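# Chapter 6: Bins, Totes and Trays

Most of the goods in a warehouse spend their time in a container of some kind. They come in by the carton, get broken down into bins, sit on a shelf, move to a packing bench in a tote, and go out again in another carton. The goods change every week. The containers stay for years, and how well they are chosen and looked after has a lot to do with how smoothly the rest of the work goes.

This chapter covers open containers for small, loose items. Pallets, cages and drums were treated in Chapter 5. By the end you should be able to choose a bin for a given group of items, judge the condition of a bin that is already in use, and decide when it should be repaired, moved to other work, or thrown out.

## 6.1 What a bin has to do

A **bin** is an open-topped container that stays in one place while items are put in and taken out. A **tote** is carried. The same container can serve as both, and in small firms it often does, but the two jobs wear it in different ways. A bin wears on the inside, mostly on the bottom and at the foot of the walls. A tote wears on the rim, the handles and the outer base.

Consider the spare parts room at Verness, a repair firm that keeps 110 kinds of small items in open bins. When Reiko Kudo took over the room, every bin was the same depth. Large, light items filled their bins quickly and spilled over. Small items lay in a thin layer at the bottom, and the picker had to lean over the wall to reach them. Kudo changed nothing but the depth of the bins, giving the small items a shallower one, and the complaints about sore backs fell off by April.

Depth is the first thing to settle. The shape of the walls comes next. Straight walls hold more for the same floor area. Sloping walls hold less, but items near the edge tend to slide toward the middle, and a hand can get under them more easily. Empty bins with sloping walls also nest, which matters if you store many of them between busy periods.
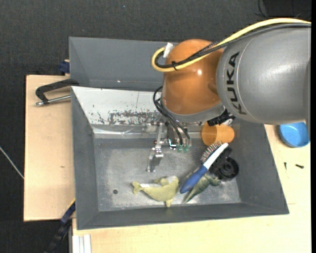
**Figure 6.1** A large bin with sloping dark gray walls. Note the scuffed bottom and the flaked, worn patches on the white panel at the far wall.

Color deserves more thought than it usually gets. A dark bin hides dirt and also hides dark items. A pale bottom shows up most goods well but looks shabby sooner. Shiny surfaces throw back light from overhead lamps, and a picker may have to move his or her head to see what is there. Where one kind of bin must hold many different goods, a dull middle gray is a fair choice.

## 6.2 Reading the wear

Wear in a bin falls into three groups, and it helps to keep them apart when you write up an inspection.

**Scuffing** is a change in the surface only. The bottom loses its even finish and may look cloudy. Scuffing does no harm to most goods. It does make small or pale items harder to see, and it makes wiping out the bin slower, as dust sits in the fine scratches.

**Flaking** is the loss of a surface layer. Paint, film or coating comes away in pieces and shows what lies beneath. In Figure 6.1 the damage spreads sideways in an uneven band along the lower part of the panel. Flaking is more serious than scuffing - the loose pieces can end up among the goods. A bin used for food, medical supplies or anything with open bearings should be taken out of use as soon as flaking is found.

**Structural damage** means cracks, splits and walls that have bowed. A cracked bin should be emptied the same day and marked so that it does not find its way back to the shelf.

Tape needs a separate word. It is often put along the joint where a wall meets the bottom, and a clear, tape-like strip can be seen in the figure. Tape can keep small items out of a gap. It also lifts at the ends, picks up grit, and shines under the lamps. Check it at each inspection and write down where it is.

## 6.3 Keeping a bin record

A bin record can be very short. The one used at Briggs fits on a card and has spaces for the bin number, the date it came into use, the goods it holds, and the findings of each inspection. Aidan Doherty, the stores manager, has each bin checked every 60 days. Bins that hold heavy metal parts are checked twice as often.

### Before you read on

1. Find two open containers where you work or study. Decide whether each is being used as a bin, a tote, or both.
2. Look at the inside of each one and record any scuffing, flaking or structural damage you find.
3. Would a different depth suit the goods better? Give your reasons.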